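**Week 2 notes: the stop that only stopped one arm**

Okay, so before you touch the two-arm cell, read this! Back in May I was running a pick and place at speed 20, the left arm drifted toward its neighbor, and I hit the red button on the pendant. That arm froze. The other one kept right on going, because I'd never linked the two stop circuits (my fault, not Fabian Frei's).
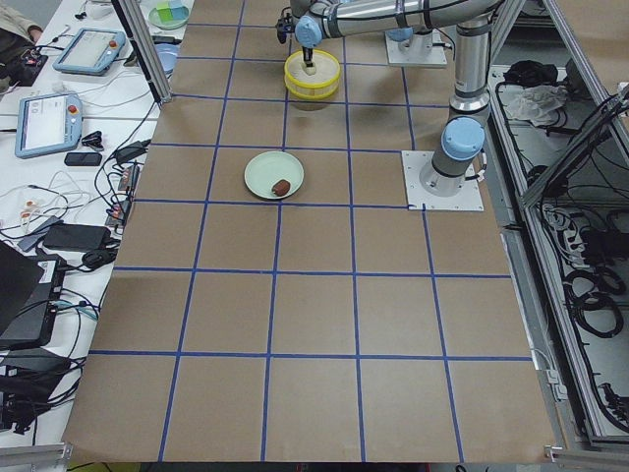 Anyway, we bent a gripper finger and lost an afternoon. What I want from you in lab:

- test each button with both arms moving
- write down which arms stop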